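Progress report to the Fimamlow fund
Project: Flukau, second reporting period
Prepared by Zawadi Kashindye, with notes from Yaqin Tan
October 12, 2024

Dear friends at the fund,

Thank you once again for your patience with us, and for the kind note after our February report, which went up on the workshop door and is still there. I said then that we hoped to move from practice pieces to full computer assembly before the year was out, and I'm very pleased to tell you that we have.

You'll remember that the aim of Flukau is to gather good, honest examples of a person guiding robot arms through fiddly assembly work, so that a learning system can pick up the job from them. As of this week we have 884 recorded examples that have passed Yaqin's check. Another 300 or so are waiting for her to look at, and I should own up that the queue is longer than either of us would like (she watches every one from start to finish, and won't be hurried, and I've stopped trying!).

Most of the early part of this period went into the work table. We had been handing parts to the arms from a foam tray, and the parts wandered a little every time somebody leaned on the bench. Yaqin drew up a printed plate with raised holders and a cut-out for the processor, and it took nine versions before she was happy with the fit. The colour is whatever was on the spool. It has made a real difference to how quickly we can reset between recordings.
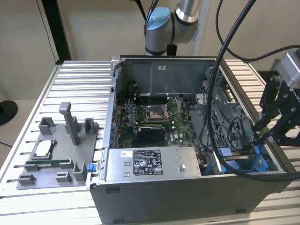
The computer assembly station, with the processor and memory module in the printed plate beside the open tower.

We record the assembly in short pieces. Seating the processor is one, pressing in a memory module is another, and each gets its own written instruction and its own start and finish. We tried recording the whole build in one go over the winter and found that a slip near the end spoiled a long stretch of perfectly good work. Short pieces are kinder to the operators too, and their behaviour at the controls is noticeably steadier after a break.

Memory modules have gone well. The processor is slower going, partly a matter of touch, as the operator can't feel the socket and has to judge everything by eye. We keep the unsuccessful tries as well, labelled as such, and our colleagues at Prunum, who are doing the training side, have asked us to go on doing that. They would also like more variety in where the tower sits on the table, so we now shift it a little at the beginning of each session and note the change in the log.

Cables remain our sore point. They're springy, they never lie the same way from one session to the next, and they find their way in front of whatever the operator is trying to see. We have put off recording any cable work until the next period, and I'd sooner tell you so plainly than promise it again.

On spending, we are a little under on materials and a little over on operator hours, and the two very nearly cancel out. We have trained two new operators, who both came to us from the Mihăilă repair program and already knew their way around the inside of a computer. I'd happily take on more people from there if the budget allowed.

For the coming months we plan to clear the checking queue, carry on with processor recordings, and make a second plate so that one can be loaded while the other is in use. Yaqin would also like a better chair, and I have told her I would mention it.

You would be most welcome to visit whenever it suits. The kettle is on at most hours and we'd love to show you around.

With warm thanks,
Zawadi Kashindye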